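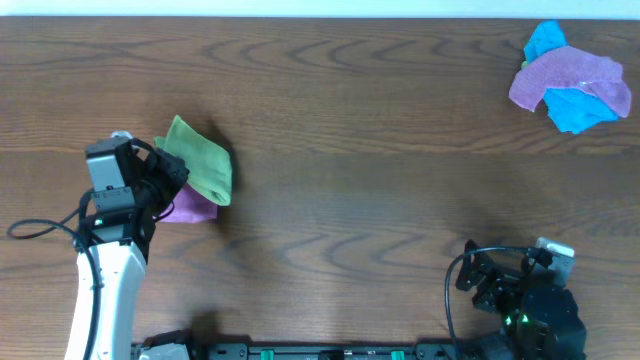

Two-arm station at Rodero's lab, with two cloths in the left gripper and two more on the table.

Rodero releases Plurix 2, planning software for two-arm cloth handling

JINBERG, January – Rodero today released Plurix 2, a new version of its control and planning software for two-arm robot stations that sort, pick up and fold fabric.

The main change is in how the software deals with cloths that lie on top of each other. Earlier versions treated a pile as one object and picked at its highest point. Plurix 2 estimates where one cloth ends and the next begins, then ranks possible grasp points for each arm. If a gripper closes on more than one cloth, the planner can hand the spare one to the other arm or put the bundle back down and try again.

Perception and planning now run in the same loop. A new grasp plan takes 80 milliseconds on the standard controller, down from 251 in the previous release.

"Cloth never lies the same way twice, so a plan made two seconds ago is often no use," said Su-bin Jang, head of planning software at Rodero. "We spent most of the year on replanning – the folding itself came later."

The release also includes a log viewer that shows camera input, chosen grasp points and joint commands on a single timeline. Rodero tested the software on 570 recorded pick sequences before release.

Chukwu, a linen service company, has been running a test version at 20 stations. "Our operators wanted to see why an arm chose a certain corner," said Obinna Ekpo, operations manager at Chukwu. "Now they can look it up."

Plurix 2 is a free update for customers with a current support contract. Setup guides and release notes are on the Rodero customer site.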